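Ticket 19, Prikau collection log
Opened by: Perla Palacios
Status: open, and sulking

Episodes 7 to 13 arrived with the arm angles running behind the video. Played back, the robot appears to regret each move before making it. Restarted the recorder. No change. Restarted it again, more sternly. No change.

Ebihara suggested checking the clocks. The recorder and the arm controller disagreed by over 8 frames, each entirely sure of itself. Synced both and recorded a fresh batch.
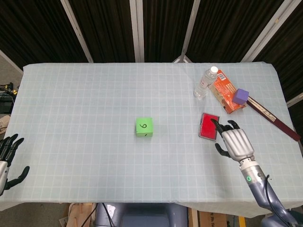
Angles and video now line up on every episode I've replayed. The old batch stays out of training — nobody wants a policy that learns hesitation from us. Still to do: find out why the sync service doesn't start on boot. It was fine in October.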